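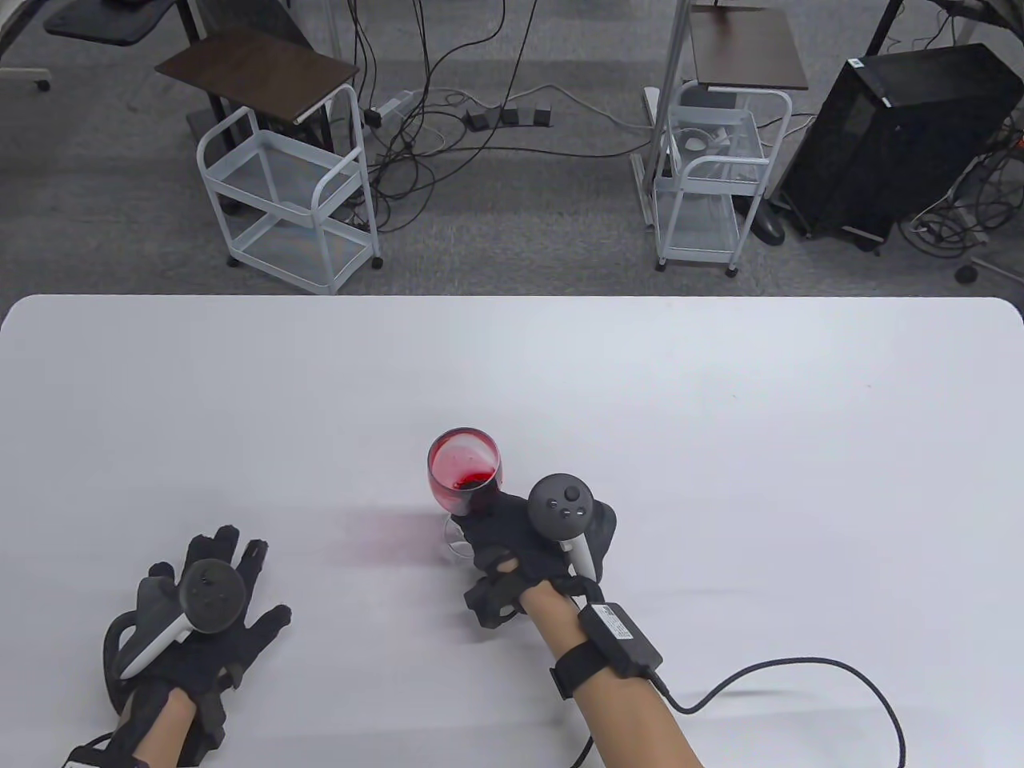 Second shift asked that the rinse temperature be logged before the breakage count, as the old form had it, and that change has been made on this issue.

GLASSWARE AND BAR STATION INSPECTION
Site: Multmont, lower bar
Date: 8/7/26

1. Rinse temperature logged at opening. OK.
2. Stemware checked for chips at rim and foot. 3 pieces pulled and discarded.
Comment: all from the same Jinby rack. Dividers worn through on one side. Replace rack.
3. Spill kit stocked. OK.
4. Broken glass bin lidded and labeled. FAIL.
Comment: lid missing. Repeat finding from December.
5. Floor mats flat, no curled edges. OK.
6. Shelf load under posted limit. OK.
Comment: almost 700 glasses on the back wall. Do not add a tier.
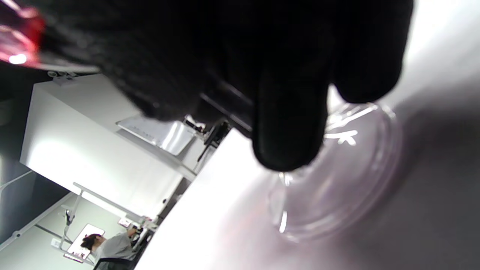 Condberg Beverage Service, Safety and Stores

7. Stems carried by hand, no more than two per hand. Not observed, recheck.
8. Cut-resistant gloves at the sink, 10 pairs. Short by one pair.
9. Wine spills wiped at once, cloth bagged for laundry. OK.
10. First aid box within 20 feet of the sink. OK.
Comment: burn gel expired. Order with the Jabłońska delivery.

Open items: 2 (rack), 4, 7, 8, 10 (gel). Item 4 to be closed before next service.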